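How to find the Andromeda Galaxy without a telescope

You need a clear night, a dark patch of sky and twenty minutes of patience. Autumn is the easiest time from Britain, but you can start in late August if you stay up.

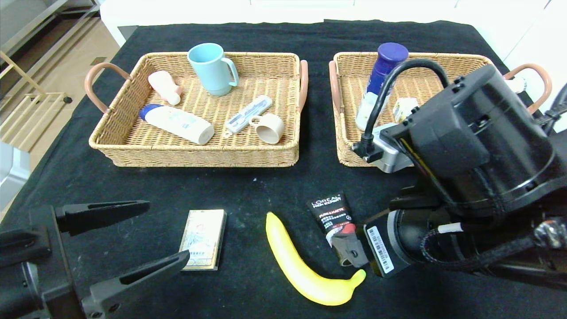 Cyrill Leitner wrote in to say that he tried three times from his back garden in Storcombe and saw only stars, and asked whether the galaxy can be found at all from a town. It can, with binoculars, if you let your eyes adjust first and the Moon is out of the way. The steps have been rewritten a little with his question in mind.

What you need

A pair of ordinary binoculars. 8x40 or 10x50 will do. Larger ones show more but are hard to hold still.
A red torch, or a white one with red film over the end.
A star chart or a phone app with a night mode.
A reclining chair if you have one. Andromeda gets very high and your neck will complain.

Before you go out

Check the Moon. The week either side of new Moon is best, and a full Moon will wash the galaxy out even in the countryside.

Check the time. In October, go out after 8 in the evening. In November it is well up as soon as the sky is properly dark. By February you need to look in the early evening, over in the west.

Stand where no street lamp shines directly on you. Switch off the kitchen light as well. Leave your eyes alone for 22 minutes and don't look at your phone during that time, or you will have to begin again.

Finding it from Cassiopeia

1. Face north-east and look for Cassiopeia, five bright stars in the shape of a W. In autumn it may be standing on its side.

2. Pick out the deeper, sharper half of the W. The middle star of that V is called Schedar.

3. Treat the V as an arrowhead and follow the way it points, away from the Pole Star. Go a bit more than three times the depth of the V.

4. Sweep slowly with the binoculars. You are looking for a soft grey oval, brighter in the middle. It will not be a sharp point.

Finding it from Pegasus

1. Find the Great Square of Pegasus, four stars of similar brightness with very little inside.

2. Start at the top left corner star, Alpheratz. Move left to the next fairly bright star, then on to another, Mirach.

3. At Mirach turn upwards, towards Cassiopeia. There is a fainter star and then a second one, fainter again. The galaxy is just beside the second.

Once you have it

Look slightly to one side of the oval. The edges of your eye are better at picking up faint light, and the galaxy will seem to grow. Put the binoculars down and try without them. From a dark site it shows as a small smudge.

Do not expect colour or spiral arms. Those come from long exposure photographs.

If you can't see it

Try again on another night after rain has cleared the haze. Lean your elbows on a wall or the arms of the chair to steady the view. If you can see fewer than four stars in the W of Cassiopeia, the sky is too bright or too misty, and you will do better a few miles out of town.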